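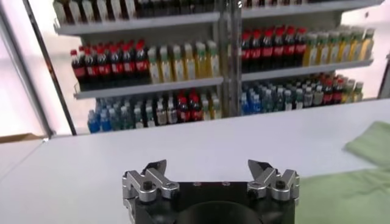

Alun Kneath would like the clothes table at the Clengate shop to stay next to the drinks shelves, where people pass it on the way to the till, and he told a meeting of shop members in February that moving it to the back room would be a mistake. "People stop when they see something being folded," he said. "They don't go looking for it."

Members voted to leave things as they are until the summer. The clothes exchange takes in clean, outgrown or unwanted items, which are folded on the white tables and passed on free to anyone who can use them. It handled 557 items over the winter, mostly T-shirts and children's clothes, against a target of 500.

The Clengate shop serves Fonbridge and the farms beyond it, and has 700 members on its books. Bottled drinks are still its best seller, and there had been complaints that the tables made it harder to reach the shelves on busy mornings.

Rhodri Gronow, speaking for those who wanted the change, said he had no quarrel with the exchange itself. His worry was deliveries, which come in at 7am and have to be put out before the doors open. "You need to be able to get a trolley through," he said. "At the moment you can, if the tables are straight – they often aren't."

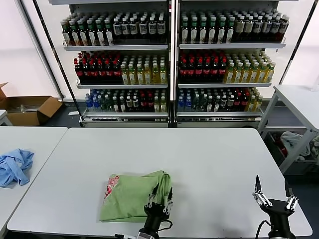

A light green garment folded on a table in front of the drinks shelves.

It was agreed that the tables would be kept further forward on delivery mornings. A request for 120 pounds to buy storage boxes was also approved, with lids, as unsorted bags have been left by the door overnight.

Clothes can be handed in at the till between 10am and 4pm. They should be washed and dry, and pairs of socks or gloves should be pinned together. Coats and shoes are not being accepted for now. Bedding and towels go to the Dirno collection, which has its own bin in the car park.

The question of the back room will be looked at again in June, along with opening hours for the school holidays.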